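5/23/19 – segmentation, gripper state, and the container that isn't there

Spent the morning on the Skunasance filter, which has opinions about transparent things. The board is white, the container is see-through, and the depth estimate splits the difference by reporting a hole in the table. Dropped the confidence cutoff by 40 percent and got the container back, along with several containers I don't own.

Wrist view is worse than head view for this. With the jaws open over a white tabletop there is almost no texture to track, so the pose solver hangs on to the ribbed rim and whatever gold it can find. 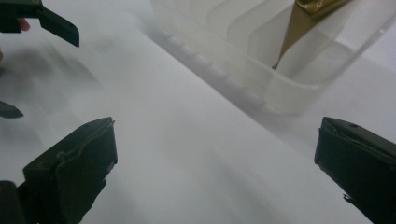 ## Things to fix before the next batch

- Auto exposure. Lock it. The gray shadow beside the container gets labeled as an edge.
- The other gripper shows up in this gripper's view and is currently masked as "background, moving." Needs its own class.
- Clindari drops the first 6 frames after every restart. Known since April, still charming.

Head view is where the two-hand sync check runs. Both grippers at the foil package is the good case: two jaw widths and one shiny object that should agree with both of them.

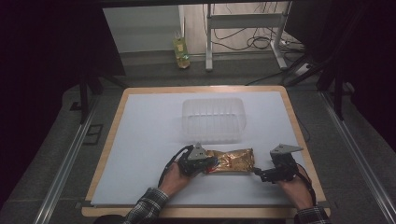 The sync check compares timestamps on the two jaw streams and complains past 19 ms. It complained a lot. I blamed the cables, then the clock, then found I had compared left against left, which is a very strict way to test nothing. Fixed in Bolel, rerunning on all 4000 clips tonight.

Foil highlights still fool the color tracker. Fuchs has a glare mask we could steal – check the license first.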